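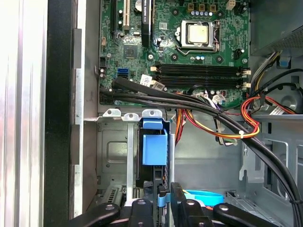

An open desktop computer case, showing the motherboard and processor.

Washing and blocking a hand-knitted blanket

Kaklow Textile Centre – Members' Technical Guides
Revised April 2018

Blocking is the process of wetting a finished piece of knitting, setting it to its intended measurements and leaving it to dry in that position. This guide covers blankets and large wraps in wool or wool blends. Garments with shaped sleeves are dealt with in a separate guide, available from the Centre's library under item number 869.

Before you begin

Read the ball band of every yarn used in the blanket. Where two yarns carry different care instructions, follow the gentler of the two. Acrylic yarns do not respond to wet blocking in the same way as wool and may be damaged by steam. Members using Pristdale four-ply should note that the darker shades may release dye in the first wash. Test a swatch in a white bowl for half an hour before the whole blanket goes in.

Weave in all ends, but leave the tails untrimmed until the blanket is dry.

You will need

A bath or a large tub
Wool wash
Two or more bath towels
Interlocking foam mats, enough to extend past the blanket on every side
Rustproof pins
Blocking wires, if the blanket has straight edges
A tape measure
The pattern, or a note of the finished measurements

Foam mats and wires may be borrowed by current members for up to two weeks. Ask at the front desk for the Prantl set, which is the only one long enough for a double bed blanket.

Washing

Fill the tub with lukewarm water and add the wool wash in the quantity given on the bottle. Turn off the tap before placing the blanket in the water. Press it under gently with flat hands and leave it to soak for 30 minutes. Do not rub, wring or agitate it.

Drain the tub with the blanket held to one side. If your wool wash requires rinsing, lift the blanket out, refill the tub with water of the same temperature and lower the blanket in again. A sudden change of temperature can felt untreated wool, and felting cannot be reversed.

Support the full weight of the blanket with both arms when lifting it. A wet blanket held by one corner will stretch, sometimes permanently. A second person is useful at this stage.

Removing the water

Press as much water as possible out against the side of the tub. Lay the blanket on a towel, roll the two together and press down firmly along the roll – kneeling on it is acceptable. Repeat with a dry towel. The blanket should be damp throughout but should not drip.

Pinning out

Join the mats on a clean floor away from direct sun and heaters. Lay the blanket face up and smooth it outward from the centre with your palms.

Thread the wires through the edge stitches, taking in every second row along the sides and every second stitch along the cast-on and bind-off edges. Set one side first, pin it, then set the opposite side to the measurement in the pattern. Complete the remaining two sides in the same way. Measure both diagonals. If they differ, the blanket is out of square and the pins at the longer diagonal should be eased inward.

Lace panels may be stretched firmly. Cables and ribbing should only be patted into place, as these textures flatten under tension. Garter stitch falls between the two, and Rozália Lakatos, who teaches the Centre's blanket course, advises members to pin it to size and no further.

Where no wires are used, place pins close together along each edge. Widely spaced pins leave small points in the border – these are difficult to remove without washing the blanket again.

Drying

Leave the blanket pinned until it is completely dry. In cool or humid weather this may take several days. A fan directed across the floor will shorten the time. Check the thickest areas by hand before taking out any pins.

Once the blanket is unpinned, trim the yarn tails and record the finished measurements with your pattern.

Enquiries about borrowing equipment should be directed to Fabian Aigner at the front desk. The next blanket course begins in September.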